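Ladon Oral History Project: Progress Report to the Bonsu Fund
Prepared by Rhona Matheson, August
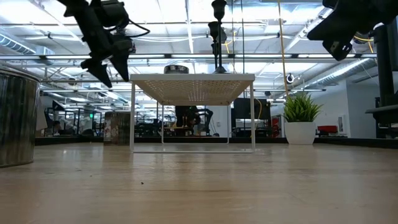
White metal riser with a round container on top.

You asked for profiles of Black veterans and organizers from our county, written for general readers. We have 223 recorded interviews logged, against the 400 we promised. I doubted that target when we signed and I doubt it now.

Elspeth Imrie has drafted six profiles. Four are good. The other two lean on family stories that I can't match to any service record, and I won't publish them until I can. Tiburcio Galindo is still searching the union newsletters.

The Curkitz transcription service claims to save us time. So far we retype most of the place names by hand. We have spent $3000 on it, and I would not renew.

Morag Rankin wants a launch event. I'd sooner put that money into travel for interviews, and I'm asking for your approval to move it.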